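August 9, 2024
By the Callton demo data team

Callton Open Day Demos - README

We had a brilliant day at the Brestport open day! Visitors got to try the hand-held grippers at a table, and this folder holds what we recorded: 241 demonstrations at 60 frames per second, sorted by station.
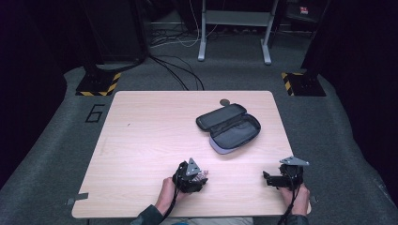
Each station folder has its own notes file, so read that first - table heights differ, and so do the start positions. Both grippers are logged separately, left then right. Colour settings are in the setup file.

Known gaps: 16 demonstrations have no right-hand log. Lestby visit recordings will go in a second folder in January.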